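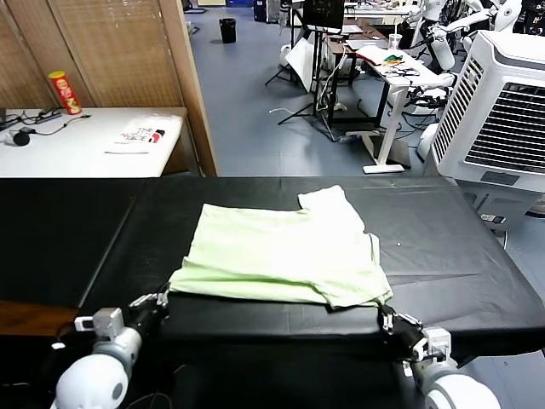

Gaetano Guerra wrote in to ask whether the Wusthorpe Laundry Diary was still looking for people, and whether a man who has owned the same four bath towels since college would be turned away at the door. Yes to the first. As for the second, the towels are welcome and so is he.

CALL FOR PARTICIPANTS: THE WUSTHORPE LAUNDRY DIARY

Posted 2020-05-22
14 comments | 31 shares

We want to know how people in Wusthorpe and Gandow do their laundry. We don't want to know how they say they do it. We have that already, from last year's phone survey, in which 2,187 residents told us they sort by color, read the care label and never leave a load sitting in the washer overnight. The town must smell wonderful.

So this time we're asking for a diary. If you take part, you'll write down every load you wash for four weeks, starting in June. You note what went in, what setting you used, how it got dried and how long it sat in the basket before anyone put it away. "Still in the basket" is an acceptable answer and has its own checkbox.

The diary belongs to a larger project at the Ranasinghe Center for Household Studies on water, power and time spent at home. We're hoping for 57 households. We have room for people who live alone, people with roommates, and families in which one teenager accounts for most of the hot water.

WHO CAN JOIN

You must be 18 or older and live in Wusthorpe, Gandow or the stretch of Route 9 that both towns claim when it's time to collect taxes and neither claims when it snows. You need to do at least one load a week. Coin laundry counts. Washing things in the tub counts, and we'd especially like to hear from you. Sending it all out counts for nothing, I'm afraid, though we envy you.

You don't need to be good at this. Last time we ran a small trial, and several people cleaned up their habits by the second week and ruined a perfectly good set of numbers. Please go on exactly as you are. If you own a fitted sheet and have only ever rolled it into a ball and shut the closet door on it, do that, and write it down.

WHAT YOU'LL DO

Fill in a one-page log per load, on paper or online. Most people need 4 minutes.
Read your water meter at the start and the end, if you have one you can get at.
Talk with one of us by phone when it's over, half an hour or so, mostly about ironing and why you stopped.

We won't come to your house. We won't ask for pictures of your laundry room.

WHAT YOU'LL GET

A $60 grocery card, mailed after the phone call. Households that finish all four weeks also go into a drawing for a Brirnelon drying rack, which is the big one with the fold-out wings — it takes up most of a hallway, so measure first. Everyone gets a copy of the report, including people who ask us not to send it.

PRIVACY

Your name is kept apart from your log. In the report you'll be a number and a household size. If you'd like to drop out partway through, send a note and we'll delete your pages. You don't have to say why.

HOW TO SIGN UP

Call the center's front desk or stop by for a form. Leave a phone number and say how many people live with you, what kind of washer you use and whether it makes a noise it shouldn't. We'll call back within a week. A few replies to the last call gave us 2,000 words on fabric softener. These were read in full, but a sentence will do.

Spots are filled in the order forms come in, with a few held back for renters in Gandow, who were badly missed by the phone survey.

Search this site Enter keyword Go

Recent calls
Night shift workers wanted for sleep and breakfast study
What's in your junk drawer? Results are in
Part-time phone interviewer, evenings
Wusthorpe dishwashing survey: now closed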